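Gilunside team reports robot arm that finds its place from a taped cross

Gilunside, March

Researchers at Surnaria, the automation group based in Gilunside, have published the results of a study into how well a robot arm can work out its own position using a small camera at the wrist and two strips of ordinary blue painter's tape. The method, named Grollex, was tested over 1,838 trials and is now free for other laboratories and workshops to use.

Robot arms are usually set up with the help of printed calibration boards or purpose-made markers. These give good results but need to be flat, clean and fixed in a known place. In small workshops they are often moved, scratched or lost, and the arm then has to be set up again before work can go on. The Surnaria study looked at whether something cheaper and easier to replace would do the same job for everyday handling tasks.

Grollex uses a single cross of tape laid by hand on the work surface. The arm moves to a starting pose above the cross and takes a picture. Software finds the long edges of each strip, fits a line down the middle of each one and works out where the two lines meet. The crossing gives the arm its position over the surface, and the direction of the strips gives its rotation. Height is worked out from the width of the tape, which is entered once when the system is first installed.

The method does not ask for a true right angle. Tape laid by hand seldom gives one, and a camera that is slightly tilted changes the angle again. During installation the arm views the cross from several poses and stores the angle it finds. Later pictures are compared with that stored angle, and the difference is used to correct for tilt.

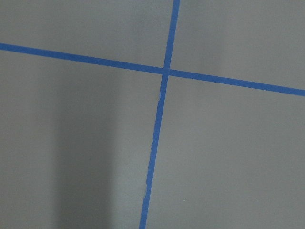 Edges are the weak point of any method based on tape. A strip may lift, crease or tear along one side while the other side stays straight. Earlier versions of the software averaged the two sides of each strip, and a damaged side pulled the centre line away from its proper place. The published version scores each side separately along its length. Where one side is uneven, the software relies on the other side and the known width of the tape to place the centre line.

Shadows caused a different kind of error. A soft shadow on a plain grey surface can look like the side of a strip if the software only considers brightness. Grollex first separates the tape by colour and then searches for edges close to the blue areas. Shadows falling elsewhere on the surface are ignored. Small specks of dust are removed by a filter at the same stage.

The trials were run on 65 hand-laid crosses. Some were freshly laid and pressed flat, and others were left with wrinkles or lifted edges. Lighting was changed between sets, with overhead lamps, a side lamp and daylight all included. In each trial the arm was moved away from its starting pose by a random amount and then had to return to it using the camera alone.

The arm returned to within the target distance in all but 171 of the 1,838 trials. Of those that missed, 63 involved crosses where both sides of a strip were damaged at the same point. Most of the others happened under the side lamp at its lowest setting, when the blue of the tape became hard to tell from the surface in shade. The report lists every missed trial along with its lighting setting and the condition of the tape.

The team also compared Grollex with a printed board under the same conditions. The printed board was more accurate in good light and remains the better choice for fine assembly work. Grollex was quicker to install and could be put back into service after damage by laying new tape and repeating the installation step. The researchers recommend it for picking, sorting and loading tasks where the gripper can tolerate a small error.

Two limits are set out in the report. The first is that the crossing point must be in view. If only one strip can be seen, the arm can correct its rotation and its distance to one side of that strip, but it cannot tell how far along the strip it is. The second is that the surface must differ clearly in colour from the tape. Tests on a blue bench mat were stopped early and are not counted in the results.

Work on the next version has started. It will use strips in two colours so that the arm can tell one direction from the other without relying on its last known pose. At present an arm that has been turned by half a turn while switched off may read the cross the wrong way round, and an operator has to confirm the direction at start-up.

A second set of trials will take place at the Lewis workshop, where arms are used for loading trays during the day. The crosses there will be left in place and checked each morning at 7.30, before the first shift, to measure how quickly the tape wears in normal use.

The report, the software and the full set of trial pictures are available from Surnaria on request. Workshops that would like to take part in the wear trials can apply through the Gilunside office.

ENDS

Notes to editors

Surnaria develops and tests methods for small-scale automation. Grollex is the name of both the method and the software.

Further pictures and a copy of the report can be requested from the Surnaria press desk in Gilunside.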